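Control Software Engineer (Motion Planning and Servo Control)
Planbridge
Reference: Wumbei
Closing date: 12/09/2024

Planbridge writes motion software for low-cost robotic arms used in teaching labs and light bench work. Our main product, Flimavton, is a planning and control stack for arms driven by serial bus servos. It takes a goal in task space and produces joint commands that cheap hardware can follow without overshoot, stalling or fighting its own backlash. We are looking for an engineer to take over the trajectory layer and the tooling around it.

The post is full time and permanent. You will join the control group under Drita Nikolovski, and work closely with Hamisi Odera, who maintains the perception code. The group has 6 people at present.

What you will work on

Time-parameterised trajectories with joint velocity and acceleration limits. The current generator is a quintic spline fitted offline. It needs to run online and accept a new goal mid-motion.

Backlash and compliance models. Our servos report position at the output shaft but the printed links flex, and the tip error is larger than the encoders suggest. You will extend the existing identification routine and write the compensation that uses it.

Collision checking near the work surface. Most of our contact faults occur in the last stage of an approach, where the planner's safety margin is larger than the clearance the task calls for.

The Idov test runner. Idov replays recorded goals against a simulated arm and then against a real one, and compares the two logs. A nightly run is 1,000 goals. It is written in Python, has grown by accretion and needs splitting into parts that can be tested separately.

Bus timing. Commands and feedback share a half-duplex line. Retries are handled badly and sometimes delay the control loop by a full cycle.

What we need

Good modern C++ (our core library is C++17) and working Python.
A sound grasp of rigid body kinematics, including numerical inverse kinematics for arms with fewer than six joints.
Experience of closing a control loop on real hardware, at work, in research or on your own project.
The habit of reading logs before changing gains.
Clear written English. Design notes are reviewed in the same way as code.

Useful but not required

Camera calibration, in particular hand-eye calibration with small fixed cameras.
Optimisation-based planning.
Embedded C on small microcontrollers.
Some mechanical sense. You will be expected to replace a servo and set its zero position yourself.

We do not ask for a particular degree.

Terms

The working week is four days on site and one from home, by arrangement. Leave is 20 days plus public holidays, with one extra day for each full year of service. There is a probation period of 13 weeks. Relocation costs can be discussed at offer stage.

How to apply

Send a CV and a short covering note to Dilani Munasinghe, quoting the reference Wumbei. In the note, describe one fault you traced in a control or planning system: what the symptom was, what you measured and what you changed. One page is enough. Links to code are welcome – please say which parts are yours.

Shortlisted candidates will have a technical call with Rawiri Brunton, followed by a half-day visit. The visit includes a paid bench exercise on a small arm, using our planner and a laptop we supply. Questions about access or adjustments should go to Mehwish Lodhi, who will treat them separately from the application.

The bench exercise concerns approach planning with a pointed tool. You will be given a joint model with known errors and asked to bring the tip to a series of targets above the mat without touching them. A typical target is a dry-erase marker lying on its side, with the tip held just above the barrel; sticks of chalk lying at different angles are another. You may plan in joint space or task space. We look at how you handle uncertainty in height, and at the notes you keep while working.

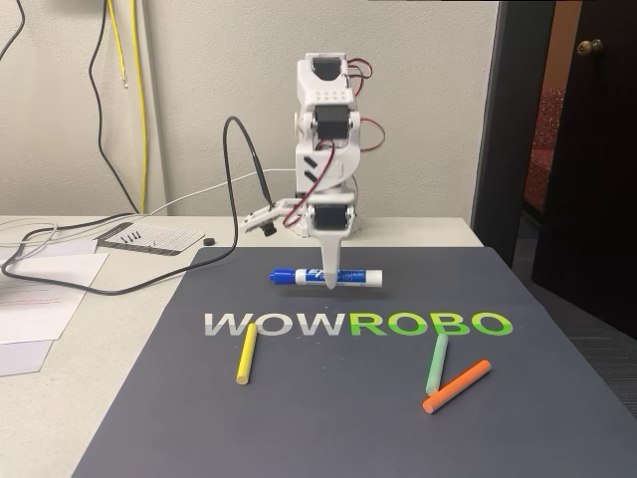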